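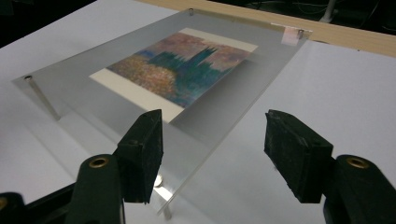 Figure 1. Gripper pads open in front of the raised acrylic sheet and art print.

Gathering Two-Handed Examples for a Learned Handling Policy
Final report, Sedeo Student Project Group

Summary

The project set out to collect human examples of handling thin, clear parts, and to prepare them for use in training a two-arm policy. Work started in July and was carried out at the Rulen teaching laboratory. The finished set holds 3,742 recorded episodes, of which 1,623 passed review. Each accepted episode contains the views from the grippers, one overhead view and a written label for the task.

Clear plastic was chosen on purpose. Earlier student sets at the laboratory used blocks and cups, and a policy trained on them had difficulty with any object whose outline was faint. A sheet with a print under or on it gives the learner two sets of edges, only one of which matters for the grasp.

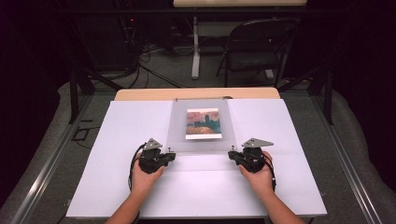
The main question for the group was how much the starting position should vary from one episode to the next. Under the first protocol, named Cuervo, operators began wherever they found comfortable, and the opening seconds of the recordings had little in common. The second protocol, Dalora, asks for a fixed opening pose: both grippers over the white board, one on each side of the sheet, with the jaws facing each other across the middle. The operator holds this pose for one second before moving. Reviewers could then find the start of an episode without replaying it, and the trimming script needed far fewer corrections.

Episodes were rejected for three reasons: a gripper left the tracked area, the two recordings could not be aligned in time, or the operator paused long enough that the motion no longer read as a single attempt. The second reason was the most common under Cuervo. Of the accepted episodes, 1,413 were recorded under Dalora. 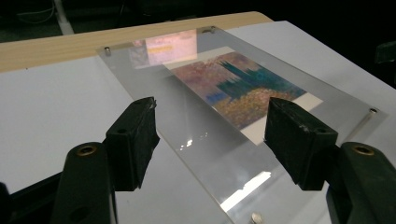
Prepared by the Sedeo Student Project Group, Rulen
Submitted November 19, 2019

Notes on Image Quality

Glare remains the weakest point of the set. Bright spots on the acrylic shift as the gripper moves, and in a single view they can be mistaken for an edge or a metal post. The group considered a matte spray and decided against it, as the policy is expected to work with untreated sheets. Episodes with strong reflections were kept and given their own label — a later group may wish to train with and without them.

Operators completed 12 practice episodes before any recording was counted. Practice recordings are stored separately and should not be merged into the training set.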